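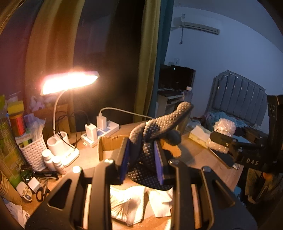
The Working Desk at Home: Order, Light and the Open Box

For many households, the desk has become the place where everything that lacks a place is set down. Mail is opened there, buttons are sewn back on, parcels are packed and telephones are charged overnight. When the home advice service at Fleury invited readers to submit their desks for review last winter, 36 households responded, and very few of the desks were used for writing alone.

Timothée Pichon, who leads the service, regards this as entirely proper. "A desk that does one job is a luxury," he writes in his notes to participants. "Our concern is whether a person can sit down at it and begin."

The desk shown with this article is crowded in the same way. On its light wooden surface, a spool of red thread, scissors, a flashlight and two small white bottles share the space around a lamp. A cardboard box stands open, with tissue paper and a dotted work glove close by. Mending, packing and minor repairs all make a claim on the same few feet of wood.

The service recommends that such a desk be cleared in a single session of 45 minutes, beginning with paper. Tissue and wrapping occupy a great deal of room for their weight. Sheets worth keeping should be smoothed, folded once and laid flat in a drawer; the remainder may be recycled at once. Cardboard boxes are to be emptied, flattened and stored upright behind a door or cabinet. Participants were asked to keep no more than 2 boxes assembled at any time, a limit that drew more objections than any other in the program.

Work gloves present a particular difficulty. They are seldom put away in pairs, and a single glove will remain on a desk for weeks while its partner is in the garage. The service advises clipping the pair together at the cuff and hanging them near the tools.

Small goods are best held in an open basket along one side of the desk. The white woven plastic basket in the photograph is of a suitable type, and inexpensive. Thread and scissors should be kept together, preferably in a lidded tin. Lamps with pen cups built into the base received favorable comment from several households, as they return some of the surface that the lamp itself takes up.

Cables were the most frequent complaint. A power strip placed on the desk is convenient for chargers – and it invites cords to cross the working area. Where the strip must remain on top, it should be moved to the rear edge, with long cables gathered in a loose loop and fastened with a cloth tie.

Of the households that completed the session in March, most reported that the lamp side of the desk was the first to fill again. Mr. Pichon now suggests a short review every 90 days, carried out in the evening with the lamp switched on.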